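What Is Lag?
Namness Learning Pages: Computers and Games
Last updated 15 January 2020

Lag is a delay between something you do in an online game and the result you see on the screen. You press a button to jump. The character jumps a moment later. If the moment is very short, you do not notice it. If it is longer, the game feels slow or sticky.

To see where the delay comes from, you need to know which computers are taking part.

The client and the server

The computer, console or tablet you play on is called the client. In many online games there is another computer, called the server, which may be in a different town or country. The server keeps the official record of the game. It stores where each player is standing, what each player is carrying and who has won.

When you move, your client sends a message to the server. The server checks the message, changes its record and sends the new record to all the players. Each message is split into small pieces of data called packets.

Input comes first

Before any message can be sent, your client has to receive a signal from a controller, a keyboard, a touchscreen or a mouse.
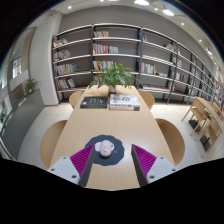

A pale pink computer mouse on a dark blue mat.

This step also takes time. The delay between pressing a button and the client reacting is called input lag. It happens in games with no internet connection too. A slow screen can add to it, and some televisions have a setting called game mode that makes it smaller.

Measuring the delay

The time a small message takes to travel to the server and back is called the ping. It is measured in milliseconds. There are 1,000 milliseconds in one second, and the short form is ms.

Suppose you are playing a racing game called Clurnalier. The server is in Grestadum. A player who lives in the same town has a ping of 12 ms. A player on another continent has a ping of 173 ms. Both players press the brake at the same time, but the message from the second player normally arrives later.

Distance is one cause of a high ping. Signals in a fibre cable travel very fast, but they do need time, and they pass through machines called routers on the way. Each router reads the address on a packet and passes it on. If a router is busy, packets wait in a queue.

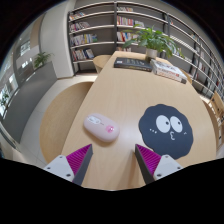 Sometimes a packet does not arrive at all. This is called packet loss. The game then has a gap in its information. Another player's car may stop, vanish or appear suddenly further along the track.

How games hide lag

Games use prediction. In Clurnalier, your client does not wait for the server before it moves your car. It works out where the car should be and draws it there straight away. If the server disagrees, the client has to correct the position, and you may see the car jump backwards. Players call this rubber-banding.

What you can do

Choose the server nearest to you, if the game lets you.
Ask an adult whether you can use a network cable in place of wi-fi.
Pause large downloads while you play.

Words to know

Client: the device you play on.
Server: the computer that keeps the official record of the game.
Packet: a small piece of data sent over a network.
Ping: the time taken for a message to reach the server and return.

Next page: What Is a Frame Rate?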